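손잡이형 그리퍼 수집 작업 규칙, 욕실 세트편. 새로 온 사람은 이것부터 읽고 들어갈 것. 긴 버전은 Onu 폴더에 있는데 7월 이후로 손을 못 대서 내용이 좀 어긋남. 다르면 이 페이지가 우선.

## 0. 들어가기 전

- 시계, 반지, 팔찌 빼기. 긴 소매는 팔꿈치까지 걷고 고정.
- 손목 스트랩 **먼저**, 그리퍼는 그다음. 순서 바꾸지 말 것. 떨어뜨린 그리퍼는 무조건 재보정.
- 바닥 물기 확인. 미끄러운 데서 그리퍼 두 개 들고 넘어지면 손을 못 짚음.
- 휴대폰은 바깥 선반. 진동도 끔.
- 동의서 서명 안 한 사람은 세트 안에 못 들어감. 구경도 안 됨.

## 1. 장비 점검

1. 손가락 패드 상태 본다. 돌기 닳았으면 교체. 패드는 양쪽 같이 간다, 한쪽만 갈면 집는 힘이 틀어짐.
2. 트리거 끝까지 당겼다 놓기 다섯 번. 걸리는 느낌 있으면 사용 금지, 빨간 통에.
3. 마커 판 나사 확인. 손톱으로 밀어서 움직이면 조이고 다시 보정.
4. 렌즈 닦기. 전용 천만. 옷자락 금지!!
5. 좌우 시간 동기화. Dellevel 화면에서 두 줄 다 초록이어야 시작 가능. 한 줄만 초록인 상태로 찍은 에피소드 52개를 통째로 버린 적 있음.

## 2. 세트 초기 상태

매 에피소드 시작 전 기준표대로 돌려놓는다. 기준표는 문 옆에 붙어 있음.

- 수납장 문: 과제 카드에 '열림'이라고 써 있으면 열고, 없으면 닫음. 반쯤 열린 상태는 없음.
- 서랍은 항상 끝까지 닫고 시작.
- 병 종류는 뚜껑 잠금 확인. 내용물은 물만. 진짜 세제 넣지 말것.
- 천은 접은 횟수까지 카드대로.
- 조명은 전부 켬. 하나라도 깜빡이면 중단하고 Florêncio Nogueira한테 연락.

## 3. 두 사람이 같이 들어갈 때

제일 사고 많이 나는 구간. 꼭 읽을 것.

- 서로 팔 하나 길이 이상. 욕조 앞은 좁으니까 한 명씩 교대.
- 상대 그리퍼의 마커를 몸으로 가리지 않는다. 등으로 가리는 경우가 많음.
- 옆으로 움직일 때 말로 먼저. "왼쪽 갑니다" 정도면 됨. 음성은 저장 안 되니까 편하게 말해도 됨.
- 집은 물건을 공중에서 넘기지 않음. 내려놓고, 손 떼고, 상대가 집는다.
- 얼굴은 업로드 단계에서 흐림 처리되지만 믿고 들이대지는 말 것. 처리가 빠진 클립 발견하면 바로 격리 폴더로 옮기고 보고. 혼자 지우지 말기.

## 4. 동작 규칙

- 속도는 평소의 절반쯤. 느리다 싶은 게 맞는 속도임.
- 손잡이는 패드 가운데로 잡는다. 끝으로 걸어서 당기는 거 금지. 동그란 손잡이, 네모난 손잡이 다 똑같음.
- 도기랑 세면대에 그리퍼 몸통을 기대지 않는다. 긁히면 세트도 그리퍼도 못 씀.
- 실패해도 멈추지 말고 한 번은 다시 시도. 두 번 실패하면 종료하고 '실패' 태그. 실패 데이터도 쓴다. 숨기지 마세요.
- 손가락이 집게 사이로 들어갈 일은 없어야 함. 끼인 물건은 트리거 풀고 반대 손으로 뺀다.

## 5. 쉬는 시간

에피소드 100개 넘기 전에 교대. 손목이 먼저 간다. 저리거나 뻐근하면 개수 상관없이 중단하고 Oanh Tôn에게 말할 것. 말 안 하고 버티다 일주일 쉬는 사람 나옴. 중단해도 그날 시간은 그대로 인정.

## 6. 끝나고

- 파일 이름은 자동. 손대지 말것. 바꾸면 Nadness 쪽 색인이 깨진다.
- 업로드 개수랑 종이 기록 개수 맞추기. 지난달 총 1,042개 중에 종이랑 안 맞는 게 꽤 있었음. 숫자 틀리면 그날 안에 찾는다.
- 배터리 분리해서 충전함에. 그리퍼에 꽂은 채로 충전 금지.
- 패드는 마른 천으로만. 알코올 쓰면 표면이 굳음.
- 스트랩은 주 1회 세탁, 젖은 채로 걸어두지 않기.

## 자주 틀리는 것

**초록 두 줄인데 영상이 밀림** → 재부팅 말고 케이블부터. 거의 다 케이블임.

**마커 인식 안 됨** → 형광등 반사일 수 있음. 몸 방향을 조금 틀고 다시. 그래도 안 되면 마커 표면 닦기.

**과제 카드랑 세트가 다름** → 세트를 카드에 맞춘다. 카드에 볼펜으로 고쳐쓰지 말 것.

**변기 쪽 과제에서 자세가 안 나옴** → 허리 굽히지 말고 무릎. 무릎 보호대는 입구 상자에 있음.

수정 요청은 Jodis 게시판 '규칙' 란에. 메신저로 보내면 묻힘.

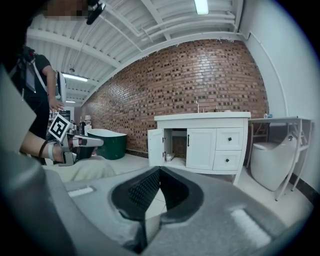
— 144 —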